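Two-arm bench cell, simulation pre-run checklist
Site: Ostel, bay 13
Filled in by: Thérèse Lemieux
Sat 28 September
Applies to: any run in the simulated cell before the same program goes to the real bench at Etow

Mark each line Yes, No or N/A. A No in section 1 stops the run. A No elsewhere needs a comment.

1. Cell and limits

1.1 Program version matches the version on the release sheet. Yes
1.2 Speed limit set to 200 mm/s for both arms. Yes
Comment: was left at the default after the May update. Corrected and saved to the cell file, so it should now load with the right value.
1.3 Keep-out zones loaded for both arms. Yes
1.4 Stop command tried from the operator panel, both arms idle. Yes
1.5 Stop command tried with one arm moving. Yes
1.6 Contact force limit entered for each gripper. No, then Yes
Comment: one value missing on first check. Entered it and started section 1 again from the top.

2. Work area and parts

2.1 Parts on the table agree with the Virow parts list.
2.2 Long parts that reach past the table border are inside a keep-out zone.
2.3 Rings and discs have a clear approach for the fingers.
2.4 Gripper fingers are in view of the wrist camera.
2.5 Shadows have not been taken for parts by the detection step.

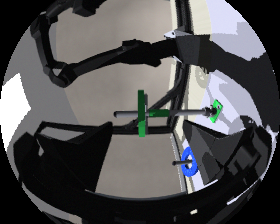
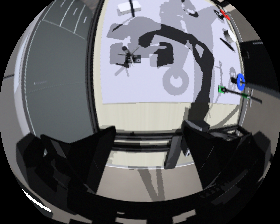

Comment on 2.2: the zone should follow the full length of the part, including any length over the floor. The Iyamu template only covers the table top. I have drawn the zone by hand for now and asked for the template to be changed.
Comment on 2.5: the shadow test is not optional. Run it with the lights as set in the cell file and again with shadows switched off. If the parts found differ between the two, record a No.
2.1 to 2.4 Yes. 2.5 Yes on the second attempt, after the detection threshold was raised.

3. Two arms in one space

3.1 Only one arm has permission to enter the shared zone at a time. Yes
3.2 The waiting arm holds position and does not drift. Yes
3.3 Minimum distance between arms is logged for the whole run. No
Comment: logging stopped at 2000 steps because the file limit was reached. Raise the limit before the next run. Do not join two part logs together and submit them as one.
3.4 Wrist camera picture checked for lens distortion settings. Yes

4. Sign-off

4.1 All comments copied to the defect list. Yes
4.2 Run may be used as evidence for release to the real bench. No, see 3.3
4.3 Repeat needed. Yes, sections 2 and 3 only, provided the cell file is unchanged

Keep this sheet with the run log under item 33. The Etow bench has its own checklist, and a pass here does not replace any line of it.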